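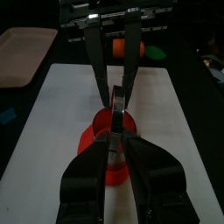
How a Robot Learns by Being Shown

Last updated: February

Think about how you learned to tie your shoes. Someone probably put their hands over yours and moved them through the loops. A robot can learn in much the same way. A person moves it through a job, and the robot's computer saves every move.

There are two main ways to do this. In the first, a person takes hold of the arm and guides it. In the second, the person sits at a set of controls, and the arm follows along. This is called remote control, or teleoperation.

At the Hadix workshop in Floltotdale, learners practice with toys, cups and kitchen things. One full try at a job is called a demonstration. The Nanar project saved 200 demonstrations of one simple job and 3,000 in all.

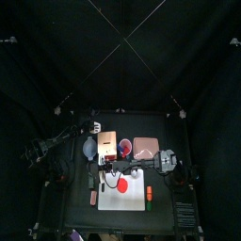
Two robot arms at a table with a cup, a pink tray and a white board.

Cameras save what the robot sees while the computer saves how each joint bends. Later, a program looks for patterns that match the pictures to the moves. Mistakes get saved too, and people sort through them afterward. A person may do the same job 10 times and put the objects in new spots each time. 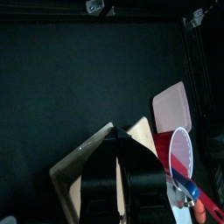

Why can't the robot learn from just one try?
One try shows only one way to do the job. If a cup is moved a little, the robot needs to have practiced with cups in other places.

Related
Roy and the Robot Hand: A Story in 4 Parts
What Is a Joint?
How Cameras Help Machines See

Contact us | Copyright Hadix | Back to top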